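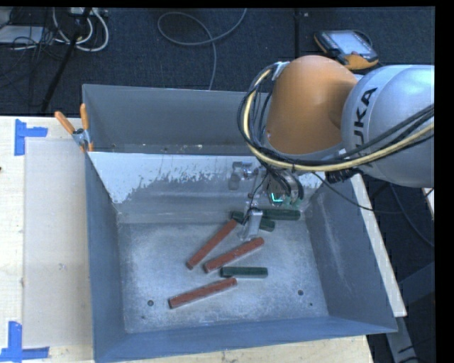
Keeping the Bin Cell Running: My Part of the Project
Kwadwo Tsikata
June 28, 2021

My half of our project was the cell itself. Sena Yakubu wrote the grasp planner and has her own report, so if you want to know how the software picks which block to go for, read hers. Mine is about cables, clamps, tape and a gripper finger that would not stay straight.

What we started with

We got the KUKA arm, the big metal bin and the wooden table from the group before us, plus a folder they called the Stetwood notes (Stetwood was their project name). The notes were pretty good on the arm and had almost nothing on the bin. The blocks are red and dark green, long and skinny, and they love to land across each other. That's great for testing a planner and kind of rough on the hardware, because the finger ends up pushing sideways on a block a lot more than you'd think.

The bin has a smaller compartment behind the main one. I kept a spring clamp with orange handles on the metal edge where the two meet, over at the corner. The edge used to buzz whenever the arm hit the floor of the bin with any force, and one clamp quieted it down enough that I quit looking for a nicer fix.

The cables

This ate most of May. The arm carries a thick bundle with a bunch of black lines and a yellow hose, and it needs enough slack to loop around the orange joint housing without dragging. My first try was way too tight. It looked so tidy! Then I turned the wrist to the far end of its range and the strap slid down the bundle. I backed everything off, gave the loop a couple of extra inches, and ran the wrist slowly from one end to the other while Sena watched the hose for kinks.

There's also a thinner black cable that hangs under the arm and comes down over the bin wall. I never found a route for it that I loved. Right now the rule is that you check it before every session, and if it can reach a block, you stop and pull it back.

Tape marks

The pale panel next to the bin has blue tape at its corners on the left. If somebody leans on the table and the panel shifts, you can line it back up in a few seconds. Before the tape I was measuring from the table edge every single time, and I got a different answer every single time too.

The finger

After 662 picks the silver finger had a slight twist in it. You couldn't see it from a standing position, but if you crouched and sighted along the flat face it was there, and our misses were mostly on the same side. I took the finger off, cleaned both mating surfaces, put it back with new screws and checked it with a square. I check it every 200 picks now. At almost 900 picks total it was still square, so I think the old screws were the problem — but I changed the screws and cleaned the faces on the same afternoon, so I can't really prove which one did it. Next time I'd do them one by one.

What I do before a session

Sweep out the crumbs that collect in the back compartment (I skip this more than I should).
Look at the bundle, the strap and the loose cable.
Check the panel against the tape.
Find the pendant and make sure the E-stop works.
Run 2 slow picks by hand before letting the planner have the arm.

Still open

The coating on the sloped rear wall of the bin is flaking, and the bare metal under it is shiny. Sena thinks the reflections bother her block detection. I want to try matte paint on a scrap piece first and see if it holds up to scraping. The wiring behind the table also needs a real cleanup, with labels on both ends of every cable. I started a list of what goes where and got maybe halfway through it. It's in the back of the Stetwood folder, in pencil.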